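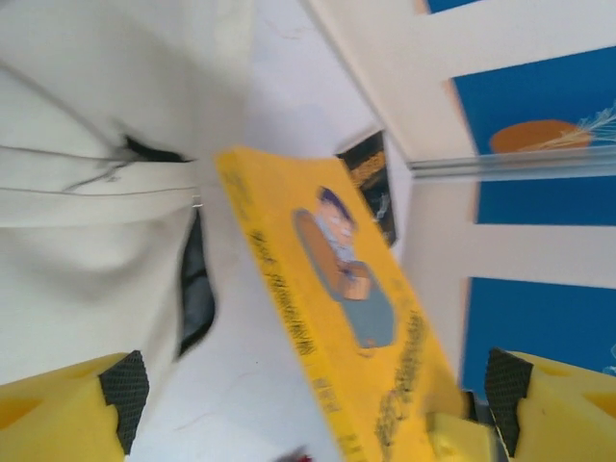
Pelness Workshop Forum > Builds > Arms and Grippers
Thread: Piro arm, is the wrist camera worth the trouble?

ridgeline_tom
Original poster
17th June

I've been putting this off because I know some of you are invested in Piro, and I've put a lot of evenings into it too. But I want to ask before I spend more money on it.

For anyone outside the Illumstead group: Piro is the tabletop arm we're building in the back half of the shop. Two yellow fingers, black grip pads, small camera at the wrist. The plan on the wiki is that we drive it by hand through a lot of ordinary jobs, record everything, and then train it to do those jobs alone. The wiki says 1,000 recordings for a first pass. We have 93.

My problem is that every session I've sat in on, the person driving is looking over the top of the arm at the table with their own eyes. Then we tell ourselves the arm will learn from the wrist view. Would you be able to do the job from the wrist view? I tried it last week with a box over my head, more or less, and a monitor inside it. Paperbacks were okay. Fabric was hopeless.

I'm at $215 out of pocket for my share and I'd like somebody to talk me into the next part.

mdk_bench
Nobody should talk you into anything. But paperbacks being okay is a bigger deal than you're making it. In May it couldn't close on a book without shoving it across the table.

ridgeline_tom
Sure. Books are stiff, though. You get hold of one and the rest of it comes along. I don't think you can call that manipulation in any serious way. My kitchen tongs do it.

Lowri Gwynne
I wrote the wiki page so I'll answer for the number. It's a guess. I read what other home builders were posting and picked something in the middle. Some of them got by on far fewer recordings, but they had one object and one background and never moved the lamp.

On the camera, I disagree with you. The driver looking over the top is a bad habit we let people get into. The wrist view is what the arm gets, so drive from the monitor. It's slow and unpleasant for the first hour.

ridgeline_tom
I'm telling you I did drive from the monitor. With a book you have a bright shape with a straight edge and you can line up the fingers. With cloth you come down over it and it's just cloth in every direction. All you have to go on is creases. You can't tell a fold from a hem until you've already grabbed it, and half the time you can't tell how far down the table is. 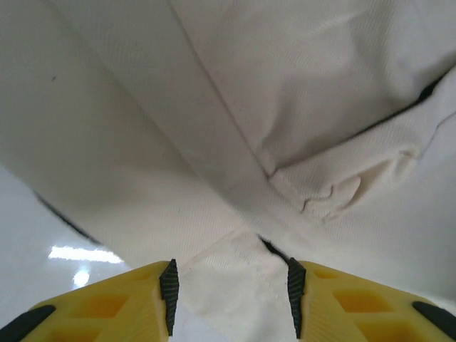 And a pinch grip only cares about the few inches right at the tips. If there are two layers there you get two layers. I've yet to see anyone in our group pick up the top layer on purpose. When it happens we cheer and save the recording, and I think that's teaching it luck.

solderfume
The white tabletop isn't helping. It's shiny, the overhead light bounces straight into the camera, and pale fabric on top of it is about the worst pairing you could choose. Put a dark matte mat down before you give up on anything.

mdk_bench
Second this. Humphreys has offcuts of black felt in the bin by the register. Cheap.

Lowri Gwynne
I'd be careful there. If we record everything on a black mat then it will only work on a black mat. I left the table alone for that reason.

solderfume
Right now it doesn't work on any table, so I'd take it.

ridgeline_tom
That's where I am too. I keep hearing that we have to keep things messy so it generalizes. Generalizes from what? Get one thing to work in one place first.

old_gantry
I've been building arms in my garage for a long time and I have watched this same argument with whatever the new method was that year. My two cents, which you can ignore: the pads are your trouble, at least as much as the camera. Ridges are fine on a book cover. On a tight weave they skate until you squeeze hard, and when you squeeze hard you get everything underneath. Try something soft and tacky. I used the fingertips from a pair of gardening gloves.

mdk_bench
We tried tape over the pads. It peeled.

old_gantry
Tape isn't what I said.

Lowri Gwynne
Tom, would you do this much: one evening, cloth only, dark mat, driving from the monitor, no looking over. I'll swap in softer pads on one side. If it's as bad as you say, I'll change the wiki and we drop fabric from the first pass and stick with books and boxes.

ridgeline_tom
One side only? Then we won't know which change did what.

Lowri Gwynne
Fine. Mat first, pads the week after. You're keeping the notes.

ridgeline_tom
OK. I'm not paying for another camera in the meantime, and I'd like the bad attempts saved along with the good ones. So far we've been deleting them and I don't see how anyone is supposed to judge the thing from that folder.

solderfume
wait, we've been deleting them?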